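The retry button is not a plan

I spent most of June deleting code I was proud of. The code was a recovery planner, which is a grand name for 1,251 lines of Python whose job was to notice that something had gone wrong and decide what to do about it. In practice it noticed that something had gone wrong and did the same thing again, a little to the left.

Some background, for those who skipped the last two posts (the statistics say that is most of you). The task is card sorting. Two arms, an open card wallet, a few plastic bins. Get a card out of a sleeve, put it in a bin, repeat. A child can do it, and a child would also get bored and wander off, and I have come to respect that as a form of error handling.

The stack looks like this. Thaler is the perception part. It takes the wrist views and tells everyone else where the card edges are and how sure it is. Ivix plans the arm motions. Jurer sits on top and decides what happens next, and Rolamell is the logger that records everybody's excuses with time stamps. I wrote Jurer, so you can guess where the bug was.

Thaler has never liked sleeves. Clear plastic on clear plastic gives you a pile of thin pale lines, any one of which might be a card edge and most of which are the edge of the sleeve behind the sleeve you care about. Its fix was to report a confidence score. Mine was to compare that score with a threshold of 0.36, a number I picked one Wednesday because it made the test pass, and which then lived in the config file for nine weeks like a cousin on the sofa.

What Jurer did with a low score was ask again. Same wrist pose, same light, same reflection, so of course it got the same answer. Rolamell has one run where it asked 1,000 times and quit only because I had, in a moment of wisdom I don't remember, put a cap on the loop. The arms spent all that time holding very still. A visitor said they looked thoughtful.

So the new version does something different. If Thaler isn't sure, Jurer has to change something before it's allowed to ask again. It can move the wrist camera, it can use the other arm to shift a sleeve, or it can give up on this card and go look at another one. Each of those is one small function. The whole file now fits on my screen if I sit close and use a font that my optician would like to discuss.

The part that took the longest was the bookkeeping. With two arms near the same wallet, each wrist camera sees a good deal of the other arm, and Ivix used to treat the other arm as a polite rumor. It knew the joint angles, fine, but it got them late, and late by a tenth of a second is enough to plan a lovely path through somebody else's finger. Now both arms write to one shared state with one clock, and any plan built on old numbers gets thrown out before it reaches a motor. This is chapter two of every textbook. I had to get there on foot.

The other fix was masking. Thaler was finding card edges on the grippers, which are straight and dark and always in view, so it was very sure about them. It also found a few in the leaf drawings on the tablecloth. I now draw the arms into a mask from the joint angles and cut them out before the edge finder gets a look. The tablecloth I handle by only searching inside the wallet outline, and yes, a plain cloth would be easier, and no, I'm not buying one now that the code works. 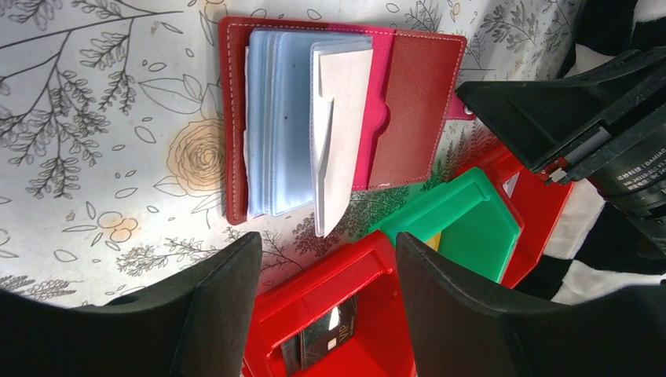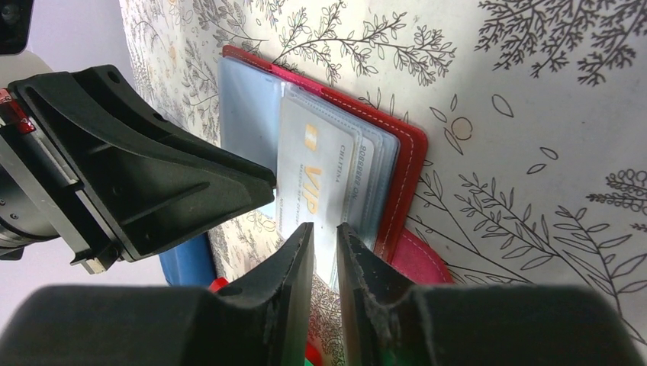 What still bothers me is the ranking. When Jurer has three ways to change something, it tries them in the order I typed them, and I typed them in order of how easy they were to write. Moving the camera is first. It is cheap, and it is often useless, in the way that tilting your head at a tax form is often useless. Shifting a sleeve is slower but gives Thaler a different picture of the world, and I suspect it should come first for anything deep in the stack.

I could learn the order from the logs. Rolamell has plenty of failures to learn from, and I labeled a batch of them by hand last weekend while a pot of soup turned into a different pot of soup. The labels are a mess, though. Half of them say "edge wrong" and the rest say things like "no" and "why."

So the next job is a small labeling tool with a fixed list of failure types and no free text box. I'll put the old threshold in the test suite too, with a comment saying who chose it and when, and then I'm going to look at why Ivix takes the long way around to the green bin.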